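Home | Bins | Hoppers | Spares | Contact

Mellor open-top metal bin, grey

The Mellor is a rectangular metal bin for loose parts, offcuts and castings. It is open at the top and has sloping sheet-metal sides, so the contents slide down towards the floor of the bin as you empty it. Stated load is 300 kg on a level surface. Empty weight is 200 kg. 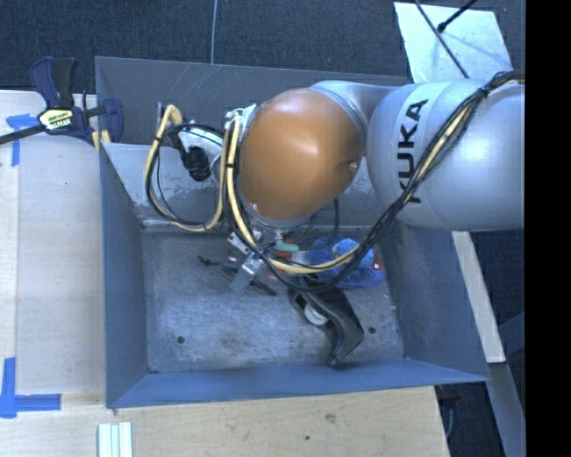 Does the grey finish stay clean in use?
Scratches and scuffs will appear wherever parts rub against the metal, mostly low down on the slopes. They do not affect the load rating. Touch-up paint is sold in small tins under Spares.

The bin is supplied in one piece and needs no assembly. Lift it with a forklift or pallet truck, and do not drag it when full. The Gristen stand raises it by 600 mm and is ordered separately. Lids are not made for this size.

Price is £1,306 plus VAT, with delivery from our Asness yard included. For trade orders or other sizes, ask for Leanne Lockwood in sales. Prices valid from April 1, 2024.

14 shares | 2 comments

Rurkura Storage | Contact us | Terms of sale | Back to top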